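Troltach(トロルタッハ)について

家事、機械でどこまでできるのか。店の裏方は。それをずっと調べている会社です。ロボットは売っていません。よく間違われるので最初に書いておきます。カタログもありません。

このページ、長いこと「準備中」のままでした。取引先から会社案内を出してくれと3回言われて、やっと書いています。現場の合間に書いているので、話が飛びます。あとで直します、たぶん。

何をしている会社か

家の中の仕事と、小さい店の仕事。片付ける、たたむ、並べる、戻す、拭く。このへんを細かい動作に分けて、今の機械の手で何ができて何ができないかを記録して、報告書にしてお渡ししています。お客さんは、機械を作る側と、機械を入れようか迷っている側と、半々くらい。最近は迷っている側が増えました。介護施設、宿、クリーニング店、雑貨店、あと個人の方からもたまに。

報告書は短いです。動作ごとに「できる」「条件つき」「まだ」の三つに分けて、横に理由を書く。動画をつける。以上。飾りの文章はつけません。つけていた時期もあるんですが、読まれていませんでした。

で、結局できるのか

商談でも親戚の集まりでも必ず聞かれるので、先に。

家事ぜんぶは、まだです。

部屋を走って床のごみを吸う、これは済んだ話。皿を洗う、これも箱型の機械の中に入れてしまえば済む。問題はその前後です。床に落ちている靴下を拾うのは誰か。食卓から皿を下げて、残りものをよけて、機械に入れるのは誰か。乾いた洗濯物を裏返して、たたんで、その家の決まった引き出しに入れるのは。今のところ全部、人です。

硬くて、形が決まっていて、ひとつずつ離れて置いてあるもの。これはつかめます。缶、コップ、積み木、リモコン。置き場所が決まっていれば戻すところまでいく。

柔らかいもの、細いもの、からまったもの、重なったもの。ここで急に難しくなります。タオル1枚でも、端がどこにあるか見つけるまでが長い。ひもはもっと長い。鎖になるともっと。

時間の話もします。人の手なら数秒のことが、機械だと分の単位になる。夜中に勝手にやっておいてくれるなら遅くても構わない、というお客さんもいるので、遅いから駄目とは書きません。どのくらい遅いかを書きます。

小物の話(いちばん聞かれるので長めに)

うちがいちばん時間を使っているのが小物です。地味です。展示会で人が集まるのはシャツをたたむ機械のほうで、小物の前は素通りされます。

でも家を見せてもらうと、散らかっているのはたいてい小物なんですよ。鍵、充電のコード、薬のシート、ヘアゴム、腕時計、ネックレス。大きいものは家の人が自分で片付ける。小さいものが、棚の上とか洗面台の端とかに残る。

アクセサリーは特に厄介で、理由がいくつかあります。まず光る。金属が照明や窓の光を拾って、カメラから見ると形が変わってしまう。次に穴があいている。輪っかなので、真ん中をつかみにいくと何もない。それから、からむ。1本だけ持ち上げたつもりが隣もついてくる。数珠のように玉が並んだものは、つかむ場所で垂れかたがぜんぜん違うし、編んだひもは指先で転がる。

あと、人のものだという点。安いものでも思い出の品だったりするので、壊したら終わりです。力を弱くすると落とす、強くすると傷がつく。その間がせまい。

箱に入れるだけでしょう、と言われます。そうです。箱に入れるだけ。開いている箱のふちを越えて、ひっかけずに下ろして、指を開いて、指についてこないように離す。最後の「離す」で失敗するのがいちばん多いです。ひもは指先の面にくっついてくる。つかむ練習ばかりして、離す練習をしていない機械が多いと思います。
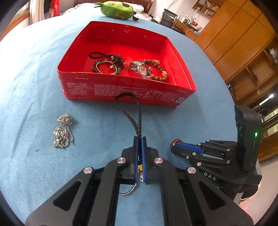 黒い編みひもをつまんだところ。後ろは腕時計や玉のブレスレットの入った赤い箱

指先の先端でつまむか、もう少し奥で挟むか。ここは現場でも意見が割れています。先端派はSolange Roussel、奥派はLarasati Purba。先端だと狙いやすいがすべる。奥だとすべらないが隣のものを巻き込む。二人とも譲らないので、報告書には両方の結果を載せています。おかげで表が横に長い。印刷すると切れます。すみません、横向きで印刷してください。

手を2本使うとどうなるか。片方で押さえて片方で引く。人間は考えずにやっていますが、機械だと2本の手がお互いの邪魔をします。手の後ろにある部分が大きいので、箱の上で肘どうしがぶつかるような形になる。人の手首がどれだけよくできているか、この仕事をすると毎日思います。

それから「何をどこに置くか」の問題。つかむ技術とは別の話なんですが、実際の家ではこっちが先に来ます。時計は時計でまとめたい人、今日つけたものをまとめたい人、とにかく見えなくなればいい人。家によって正解が違う。機械に教えるにしても、まず家の人が自分の決まりを言葉にできないことが多いです。聞き取りに半日かかったお宅もありました。半日かけて出てきた決まりが「いつもの感じで」。これをどう書くか。

布もの

たたみは、条件つきで「できる」に入れています。条件というのは、1枚ずつ広げて置いてあること、同じ種類が続くこと、急がないこと。ホテルのタオルならこの条件にかなり近い。家の洗濯かごは遠いです。靴下と子どもの肌着とシーツが一緒になって、袖が裏返っていて、まだ少し湿っているのがまざっている。

裏返しを直す、これは「まだ」。手を袖の中に入れる動きがどうにもならない。ボタンも「まだ」。ハンガーにかけるのは条件つき。かけたハンガーをポールに戻すのは、ポールがすいていれば。

ベッドを整えるのはお問い合わせが多いんですが、大きい布を引っぱって角を合わせる動作なので、腕の届く範囲という別の壁があります。ベッドの反対側にまわれるか。部屋にそれだけの隙間があるか。日本の寝室だとだいたいありません。

台所

台所は危ないので慎重に書いています。火と刃物は対象外。これは最初に決めて、今も変えていません。

やっているのは、食器を下げる、食洗機に入れる、出す、棚に戻す、台を拭く。皿が重なっていると一気に難しくなります。平皿の下に指が入らない。台の端まですべらせて、はみ出たところをつかむというやり方があって、これを初めて見たときはちょっと感動しました。人間もやってますよね、コインとかで。

拭くのは、拭く動作だけならできる。きれいになったかどうかを見るのが難しい。乾いた米粒は見つかっても、透明な油の膜は見つからない。

店の仕事

家より店のほうが早いだろう、というのが世間の見かたで、うちも最初はそう思っていました。半分当たり。

Vikwoodという雑貨の店と長くおつきあいがあります。木の小箱とか、ろうそくとか、布小物を置いている店です。閉店後に棚を見て、ずれた商品を元の向きに直す。売れたぶんを裏から補充する。この「直す」がやりたいという相談でした。

調べた商品は675点。同じ大きさの箱に入ったもの、これはほぼ問題なし。裸で置いてある木のもの、おおむね大丈夫。袋に入ったもの、袋のどこをつかむかによる。布小物とアクセサリー、厳しい。台紙についているものはいけるときがあります。台紙をつかめばいいので。台紙から外して飾ってあるものは、店としてはそこがいちばん見せたい商品なのに、機械にはいちばん向かない。

結論としては、夜の補充だけ一部を機械にして、飾りつけは人が続けることになりました。店の方は「じゃあ今と同じじゃない」と笑っていましたが、重い箱を裏から運ぶのがなくなったのは大きかったそうです。つかむより運ぶほうが先に役に立つ。これはほかの店でも同じ傾向です。

宿の仕事もやっています。Wanyamaという小さな宿で、客室の忘れもの確認と備品の補充。忘れものというのが意外に面白くて、ベッドと壁の間、引き出しの奥、洗面台のふち。見つけるのはカメラで結構いけます。拾うのがだめ。ピアスを平らな台から拾うのは、人の爪でもやりにくい。爪みたいな薄い先をつけた指も試しましたが、ピアスは拾えるのにタオルをつかむと糸をひっかける。指先を取り替える仕組みにすると、今度は取り替える時間がかかる。行ったり来たりです。

修理や組立の現場からも少し。ねじ箱の仕分け、部品をトレーに並べる。小さくても形がそろっていれば速いです。ここは「できる」が多い。家庭の小物と大きさは変わらないのに、結果がまるで違うので、見学の方には両方見てもらうようにしています。 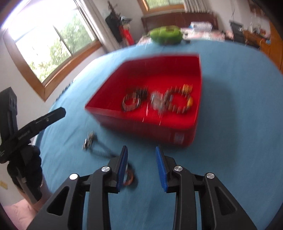 調べかたの話に移ります。報告書の数字の見かたが分からないという声が多いので。

ひとつの動作を49回くりかえします。なぜ49か、とよく聞かれますが、最初に作った記録用紙が7かける7のマス目だったからです。深い意味はありません。変えると昔の記録と比べられなくなるので、そのままにしています。

成功と失敗のほかに「人が手を出した」という欄があります。ここを見てください。デモの映像だとここが見えないんです。うまくいくまでに何回、人が置き直したか。成功の数だけ見て機械を買って、あとで困ったという相談が本当に多い。

失敗には種類をつけます。見つけられない、届かない、つかめない、落とす、ほかのものを動かす、離れない。種類が分かると直しかたが分かるので、作る側のお客さんにはこの表がいちばん喜ばれます。「ほかのものを動かす」は失敗に数えないでほしいと言われたことがあります。数えます。花瓶だったら困るでしょう。

置きかたは毎回変えます。変えないと、機械がその置きかただけ上手になる。照明も変えます。昼の窓ぎわと夜の電灯ではまるで別の仕事だと思ったほうがいいです。きれいな実験台でできたものが、ふつうの部屋の、カーテンがあって家具があって、後ろにいろんなものが見えている場所でできるかどうか。うちが見るのは後のほうです。

人がやった場合の記録も必ずとります。比べる相手がいないと、遅いも速いも言えないので。人も失敗します。からまった鎖をほどくのをあきらめて、そのまま箱に入れるというのも、人の立派な解決策として記録しています。機械がそれをやると失敗扱いでいいのか、という議論が社内でまだ終わっていません。私は成功でいいと思っています。

名前のこと

Troltachの意味も聞かれます。意味はないです。創業のときに候補を紙に書いて、電話で聞き取りやすいものを残したつもりが、電話でいちばん聞き返される名前になりました。「トロルタッハ」です。トロルでもタッチでもないです。請求書の宛名、どれで書いてもらっても届きます。

人

Chelsea Gosling 代表。もとは宿の清掃の仕事が長く、客室1部屋を何分で仕上げるかを体で知っている人。デモを見せられても拍手しないので、メーカーさんに怖がられています。怖くはないです。

Solange Roussel 測定担当。先端派。記録用紙の7かける7を作った本人。字が小さい。

Larasati Purba 動作の分解と映像。奥派。「棚に戻す」を細かい動作に分けて書き出した紙が廊下に貼ってあり、通る人が読んで立ち止まるので廊下が混みます。

Salamatu Wike 店舗と宿の窓口。最初のお電話はだいたいSalamatuが出ます。現場を見るまで見積もりを出しません。急いでいる方には申し訳ないんですが、見ないで出した見積もりで当たったことがないので。

Shirley Stockdale 報告書の編集。長い文を半分にする人です。このページはShirleyの手が入る前の原稿なので長いです。入ったら半分になります。

沿革みたいなもの

会社の登記は2019年8月1日木曜日。登記より前の7月から、もう最初の仕事をしていました。クリーニング店の仕分けです。ワイシャツの襟のタグを読むだけの仕事で、読むのはできて、襟をめくるのができなかった。この「めくる」から、動作を分けて書くやりかたが始まりました。

その次が宿、その次が雑貨店。個人のお宅は最初お断りしていましたが、問い合わせが途切れないので受けるようになりました。個人のお宅の仕事は、調べるというより相談に近いです。機械を買う前に引き出しを一段空けたら解決した、というのもありました。そのときは報告書なし、交通費だけいただいて帰りました。

Dreronというのは、うちの記録の整理に使っている仕組みの名前です。商品ではありません。動作の名前を入れると、過去の記録と映像が出てきます。いま登録されている動作が299。「たたむ」だけで何種類もあるので、数が多いからえらいという話ではないです。お客さんにも見せてほしいと言われていて、お宅の中の映像が混ざっているため外には出していません。許可をいただいた分だけ、見学のときにお見せできます。

お断りしていること

火と刃物。上に書いたとおり。

人の体にさわる介助。これは専門のところがあるのでそちらへ。

「できる」と書いてくれという依頼。たまにあります。お断りしています。「まだ」を「条件つき」にしてくれ、もお断り。条件を一緒に探すのはやります。

人を減らすための根拠に使いたい、という相談はいったん話を聞きます。聞いた上で、うちの表をそのまま見せると、だいたい話が変わります。何がまだか、表を見ると一目なので。

よくいただくお問い合わせ

家で使えるロボットを紹介してほしい。
紹介はしていません。ただ、候補がある場合に、その家でやりたい仕事と合っているかは見ます。機種名より、先に「いちばん面倒な仕事はどれか」を三つ書いてきてもらえると話が早いです。

あと何年で家事を全部やってくれますか。
分かりません。年数は言わないことにしています。動作ごとになら、去年「まだ」だったものが今年「条件つき」になった、という言いかたはできます。平らな台の上のひもをつまむ、はその一つ。からまったひもを分ける、は動いていません。

見学できますか。
できます。ふつうの部屋でやっているので、大勢は入れません。お子さん連れも大丈夫ですが、機械の手には指を入れないでください。毎回言っていますし、毎回大人のほうが入れます。

片付けてほしい品物を持ち込んでもいいですか。
歓迎です。ふつうに使っているものがいちばん勉強になります。高価なもの、かえのきかないものはご遠慮ください。お借りした品は記録が終わりしだいお返しします。

採用はしていますか。
測定のお手伝いを時々募集しています。同じことを49回やって、49回目も同じように書ける人。機械の知識はなくてもいいです。清掃、接客、保育の経験がある方はとても助かります。手がどう動いているか説明できる人が、今いちばん足りないとおもいまます。

今やっていること

小物の続き。アクセサリーを種類ごとに箱に分けるところまで、条件つきに持っていけるかどうか。今の段階では、腕時計と硬い腕輪は見通しがあります。玉の輪は、ほかのものと離れていればなんとか。細い鎖は、正直しんどい。鎖が「まだ」から動いたらこのページの上のほうを書き直します。

それと、洗面所。水があるのでこれまで避けていましたが、要望が多いので準備を始めました。歯ブラシ、コップ、髪をとめるゴム。鏡があるのが困りもので、カメラが鏡の中のコップを取りにいこうとします。鏡に布をかければ済むんですが、布をかけた洗面所で暮らしている人はいないので、かけずにやります。

店のほうは、棚の補充をもう少し広げます。Vikwoodの新しい棚は奥行きが深くて、奥の商品に手が届くかどうかから。

ご連絡

最初は問い合わせ欄からお願いします。やりたい仕事、場所の広さ、急ぎかどうか。写真があると助かりますが、片付けてから撮らないでください。散らかったままで。お返事は現場の都合で遅れることがあります。一週間たっても来なかったら、もう一度送ってください。怒りませんので。

お電話は午前中がつながりやすいです。午後は測定中で、機械の音で聞こえないことがあるります。

報告書の見本はご希望の方にお送りします。横に長いです。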